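Workshop & Bench Forum > Storage and Layout > Small tool storage: hanging basket over the bench, yes or no?

Page 1 of 1

jolden_bench
Posts: 38
September 20, 2021

I am re-doing the back edge of a bench in a narrow room and want opinions before I drill anything. The worktop is 1279 mm long and against a wall. Everything I use daily currently lives on the top itself, and it creeps forward until I am left with a strip at the front.

The constraint is that I cannot fix into the wall behind. It is a thin lined partition. What I can do is put up an aluminium extrusion frame clamped to the bench and hang things from the top rail.

Plan so far: heavy cases at the back, wire basket hung centrally for sockets and hand tools, consumables in a clear box high up at the side.

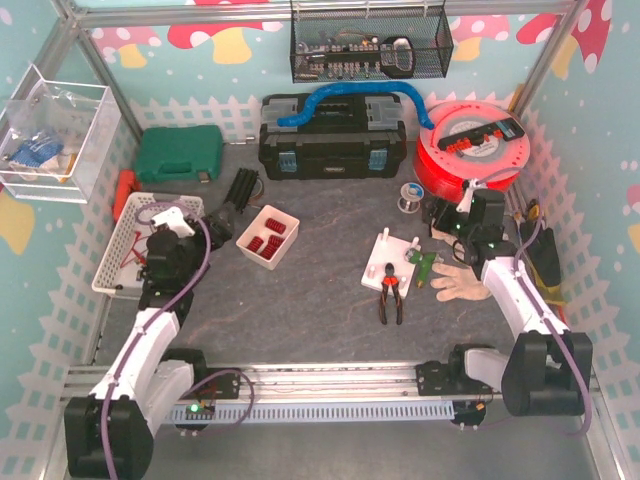
Back row with the mesh basket over it, acrylic box upper left.

Specific questions. Is a mesh basket any good for sockets, or does everything small end up through the holes? And is it a mistake to hang it directly over a toolbox with a lid that opens upwards?

----

extrusion_pete_not
Posts: 2226

Second question first, as it is the one that will annoy you. Measure the toolbox lid at full swing before you fix the basket height. A lid hinged at the back goes up and over, and the highest point is when it is vertical, not when it is fully open. Take the depth of the lid, add it to the height of the hinge, then add a hand's clearance.

If the box has compartments in the lid, like the one in your picture, it is a bit more complicated. Those usually have their own small covers on top, so you need access from above even with the main lid shut. A basket directly overhead blocks your line of sight into them.

I would move the basket sideways over the green case. You open a carrying case by taking it out and laying it flat, so it needs no headroom where it stands.

----

Turville
Posts: 614

Disagree with moving it. The middle of the rail is where you can reach with either hand. Off to one side you end up leaning across whatever you are working on. Move the toolbox instead.

On mesh: fine for sockets if they stay in their holder, as they do in that basket. Loose sockets in mesh are a nuisance, partly for the small ones dropping through and partly for the noise. Anything under 8 mm wants a solid base. A piece of cut cutting-mat in the bottom does it.

----

jolden_bench

Moving the toolbox is possible but it then goes where the red spool is, and the spool would have to go somewhere else. Round things on their side are the worst items on the bench for storage.

----

Turville

Put the spool on a peg. A short length of tube across the two uprights, spool on the tube, pay it off from there. At present it is being used as a shelf. There is a strip tool lying across the top of it and the end of the blue tubing is over there as well.

----

kaczmarczyk_k
Posts: 97

The blue tubing is the bit I would deal with first. Flexible tube laid over a lid has to be lifted off every time you want the lid open, and it then goes on the worktop "for a moment". Coil it, two hook-and-loop straps, hang it on the end of the rail. Five minutes' work.

Do not coil it tighter than it wants to go. It will take a set, and you will be fighting the bend from then on.

----

extrusion_pete_not

Agreed on the tubing. Still not agreed on the basket. Reaching with either hand matters if you use it every few minutes. A socket set on a general bench comes out a few times a day at most. If there is a tool used constantly it should be on a hook at the front, not in a basket at all.

----

Funisari
Posts: 342

Has anyone considered the load? The original post says the frame is clamped to the bench. A socket set is heavier than it looks, and a basket swinging from the middle of an unsupported span will rack the frame each time you drop something into it. A slanting post, as on the left there, would help if it is fixed properly at both ends. I would want something doing the same job on the right.

Also use two hanging points per side on the basket. With one per side it tips as soon as you put the weight at one end.

----

jolden_bench

Frame is 30 series with corner brackets, clamps at the back corners. I had not planned any diagonal. I take the point about racking and will add one at each end.

What about the acrylic box for packets? I like being able to see when I am running out.

----

kaczmarczyk_k

Clear boxes work for about four kinds of thing. Beyond that you are looking at a lot of crumpled bags through a sheet of plastic. I had one for bags of fixings and went back to small drawers with labels. If you do keep one, stand the bags upright like files and fold the tops the same way.

----

Turville

I would keep it, but for packaging and spare bags only. Solder should not go in there. It is on the bench top by the spool in that layout, and a small reel like that belongs on a stand next to the iron. It rolls otherwise.

----

Funisari

Nobody has mentioned the wallpaper. Mushrooms and a picket fence. I would find it hard to spot a dropped screw against that, though the top is dark grey and fairly plain, so perhaps it does not matter.

----

jolden_bench

The partition here is plain cream and is staying that way. It does raise the worktop colour, though. Mine is beech and pale, and brass fittings disappear on it. Has anyone gone dark and regretted it?

----

extrusion_pete_not

Dark is good for brass and bright steel, bad for black oxide screws. Get a grey mat for the working area and leave the beech alone. It is cheaper than a new top and you can turn it over.

----

jolden_bench

Right. Mat ordered. Revised plan is toolbox moved right, spool on a tube between the uprights, tubing coiled on the rail, basket staying central with four hanging points and a diagonal at each end. I will mock the basket up with string first and check the lid.

----

extrusion_pete_not

Put the weight in it when you do. String stretches.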